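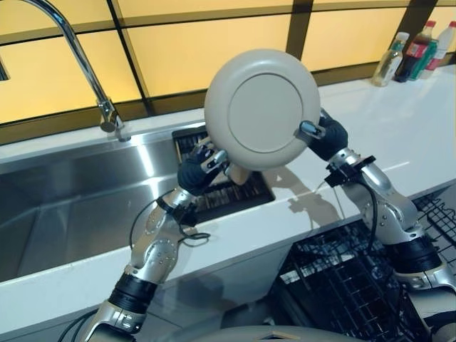
It was the only set she had ever bought twice, one shopper said at the Itska outlet in Buckley, and if the plates were going away she wanted to know how many she could take home.

She was told there is no limit for now. Itska said it will stop making its Rurnari dinnerware in December and will move the rest of its production from Buckley to its newer plant in Grumthorpe. The outlet store on the Buckley site will stay open until the stock is sold.

Jul 24, 2018

The company announced the change in a notice to employees and posted a shorter version for customers on the outlet door. Both say the large kiln in Buckley has reached the end of its working life and that replacing it would cost more than the building is worth. The Grumthorpe plant has two smaller kilns that can handle mugs, bowls and baking dishes, but the shelves inside them are too narrow for the Rurnari dinner plate.

Itska looked at making a smaller version. Sample plates were fired in Grumthorpe last winter, and the company said it was not satisfied with them. The smaller plate did not stack with the older ones, and buyers for restaurants and hotels said they would not mix the two sizes. The samples were never put on sale.

Rurnari has been sold for 15 years. It was first made for hotel dining rooms and reached home kitchens through the outlet, where plates with small marks in the glaze were sold by the box. The line has a dinner plate, a lunch plate, a soup bowl, a cereal bowl, a cup, a saucer, a serving bowl and a platter. The platter has been out of stock since spring and will not be made again. The other pieces will be made until the last planned firing.

The Buckley plant employs 18 people. Itska said all of them have been offered work in Grumthorpe at the same pay. The drive between the two towns is under an hour in good weather, and the company said it will run a van each way for the first year. Employees have until the end of summer to decide. Those who do not take the offer will get severance based on years of service. The notice does not say how many are expected to make the move.

One kiln worker said the news had not come as a surprise. The kiln had been down three times since the start of the year, each time for longer than the last, and parts had to be made to order. The worker had not decided about the van.

Another employee, from the glazing room, said the Grumthorpe plant was cleaner and better lit, and that the work would be easier on the back. The drawback was the start time. The first shift in Grumthorpe begins an hour earlier than in Buckley, and with the drive added that meant getting up in the dark for most of the year.

Itska said it has no plans to change the shift.

What happens to open orders

Orders placed by hotels and restaurants before the announcement will be filled in full. Itska said it has 362 business accounts that bought Rurnari in the past two years and that each will get a letter with a final order form. The form has to be returned by the end of September. After that, the company will set the schedule for the last firings and will not add to it.

Business buyers can order any piece except the platter. The smallest order is one case. Orders for cups and saucers will be filled last, as the cup handles are attached by hand and take the most time.

Customers who ordered through the outlet and paid a deposit will be called when their boxes are ready. Deposits on platters will be returned by check. The outlet is no longer taking deposits and is selling only what is on the shelf.

Prices at the outlet have not changed. A sign by the register says there will be no clearance sale before the last firing. Staff at the counter said the question comes up several times a day.

Replacement pieces

Itska has kept a replacement service for Rurnari since the line began. Customers who break a plate can send in the name of the glaze and the size and buy a single piece by mail. The service will continue after production ends, as long as there are pieces to send. The company said it will set aside part of the last firings for that purpose but has not settled on how much.

People who want to use the service are asked to check the size before they write. The dinner plate was made slightly wider in the first few years, and the older and newer plates do not sit evenly in a stack. The easiest way to check is to measure straight across the back, from rim to rim. Itska said many returns in the past were newer plates sent to people who had the older size.

The glaze names can be harder to sort out. There have been eight in all, and two of them look much the same after years of use. Customers who are not sure can bring a piece to the outlet and hold it next to the samples on the wall. Those who live too far away can mail in a chip or a broken piece, well wrapped. The company does not accept photographs for color matching.

Care advice is the same as before. The plates can go in a dishwasher or be washed by hand. Gray marks left by knives and forks usually come off with a mild powder cleaner and a soft cloth. The unglazed ring on the bottom of some early plates can scratch a table or the plate below it, and Itska has long suggested putting a paper napkin between them in the cupboard. A plate with a crack should not be put in the oven.

The building

The Buckley plant is a one-story brick building at the north end of town, with the outlet in what used to be the packing room. Itska owns the building and said it will be put up for sale next year. The kiln will be taken apart and hauled out first. The company said that work would take some eight weeks and would have to wait until the kiln has been shut down and the roof over it opened.

The town office in Buckley said it had been told of the closing a day before the employees were. It said the plant was the largest water customer on the north side, and that the loss would have to be figured into next year's rates. The office has asked Itska for a date when the water use will drop. It had not received one.

The lot beside the building has been used for parking at the summer market, under an agreement that is renewed each spring. The market will run as planned this season. The town office said it would ask the next owner about the lot, and that the school lot across the road could be used if the answer is no.

A neighbor across the street said the delivery trucks would not be missed but the outlet would. The nearest store selling dishes is now in Grumthorpe, and the selection there is small.

Grumthorpe

In Grumthorpe, Itska is adding a loading dock and a second drying room to make space for the work coming from Buckley. The drying room is finished. The dock was held up by a problem with the slope of the driveway and is now due to be done in the fall. Trucks will use the side entrance until then.

The company has not said whether it will open an outlet in Grumthorpe. The plant has no room for one as it stands. An empty storefront two doors down has been mentioned, but Itska said it had not signed a lease there or anywhere else.

A new dinnerware line is being worked on for the Grumthorpe kilns. It will have a smaller dinner plate, no saucer and two bowl sizes. No name or price has been set. The company said the new plates are not meant to match Rurnari and will be sold in different colors so that customers do not mistake one for the other.

The Buckley outlet is open from morning to late afternoon, with a half-hour break at noon. Boxed seconds are put out when they come from the sorting table, and there is no set time for it. Customers should bring their own newspaper for wrapping, as the store runs short.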